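Chiharu Sugiyama has spent most of her working life watching other people tidy up. She started in hotel housekeeping, moved to training, and for the past few years has run home trials at Lenik, a small company that wants to sell a two-armed machine able to straighten a living room without help. I asked her the question she gets from everyone, including her mother. Can it do the chores yet?

"Some of them, slowly," she said. "If you want a yes or no, then no."

We talked in the company's kitchen in Cindcombe, where the dishes in the sink had been left by people and would be washed by people. Sugiyama does not mind the question. What she minds is the way it gets answered elsewhere, with a short video of a shirt being folded.

"A shirt on a bare table is a fair test of folding a shirt. At home the shirt is under a bag, and the bag has a receipt in it that somebody wants to keep."

Lenik keeps a list of 300 household tasks, put together from diaries that families filled in over a month. Some are large, such as changing a bed. Most are small and have no name. Pick up what came out of the parcel. Put the remote back. Move the chair so the door opens. Sugiyama's group rates each task by whether a machine can finish it without a person stepping in, and she says 20 of them are at the point where she would leave the room.

I asked which ones.

"Carrying things that hold their shape. Cups with nothing in them, books, shoes, toys if they aren't too floppy. Wiping a flat surface that has already been cleared. Pushing a drawer shut. It's not a thrilling list, but two years ago I would have stood next to it for every one of those."

And the ones that fail?

"Laundry, still. Anything with a zipper. Trash, which surprises people."
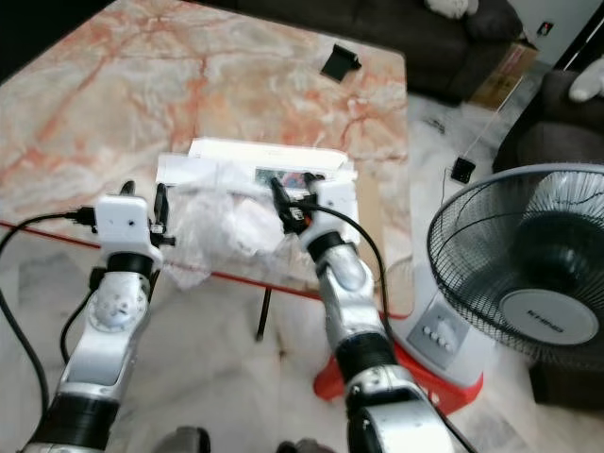 Trash is the subject she keeps coming back to. A person clearing up after a delivery makes a dozen small decisions and notices none of them, she said, and most of those decisions are about material. Paper can be pinched at an edge. Clear plastic wrap hanging over the side of a table in loose folds is a different job, even when it is lying right against the paper, and two black fingers that are good at one may be poor at the other. "The plastic is hard to see in the first place," Sugiyama said. "It shows you whatever is behind it, plus some bright spots. Then you close on it and it moves. Then you have it, and you open your hand over the bin, and it comes back with you."

That last problem took her group most of the spring. Norbert Szűcs, who works on the hands, tried rougher fingertips, which held paper better and made the plastic worse. He now has the machine shake its wrist after letting go. It looks silly, he told me when he came in for coffee, and it works more often than anything else he has tried.

"People do it too," he said. "Watch somebody with a piece of tape."

The other difficulty is deciding what counts as trash. An empty box might be going back to the store. A printed sheet might be the instructions. Lenik's approach is cautious: the machine collects whatever it isn't sure of into one pile and leaves the pile for the owner. In one trial household this led to complaints, as the pile grew through the week and no one went through it.

"So it had moved the mess," Sugiyama said. "Neatly. They were right to complain."

I wondered whether shops and warehouses were an easier place to start. Sugiyama spent a season on loan to Kamolrat, a homewares distributor, where the same kind of machine was put to work unpacking returns. She thinks the floor there was easier and the expectations were harder. The light was constant, the tables were all one height, and the items came from a known catalog. But a worker at the next station could clear a carton in the time it took the machine to find the flap.

"Asuka Arai ran that line and she was very polite about it. She gave us 12 weeks. At the end she said she would take it for the night shift, when speed mattered less, if somebody could promise it wouldn't stop and wait for help at two in the morning. I couldn't promise that."

At home, speed matters less. A machine that needs roughly 8 minutes to clear a coffee table is no use to a person standing there, but it may be fine for someone who is out at work. What matters more is that it breaks nothing, and that it knows when to quit. Sugiyama would like to see more effort go into the second part. Her machine can try the same grip on the same scrap over and over, and for a long time the only thing that ended this was a hand on the stop button. It now gives up after a few attempts and moves on.

She has no date for when Lenik might sell anything. The next round of trials begins in October, with more families and, at her insistence, no tidying before the team arrives. In the last round people kept cleaning up for the visit.

I asked whether she would have one in her own apartment.

"For the shoes, yes," she said. "I have two sons. I'd still take out the trash myself."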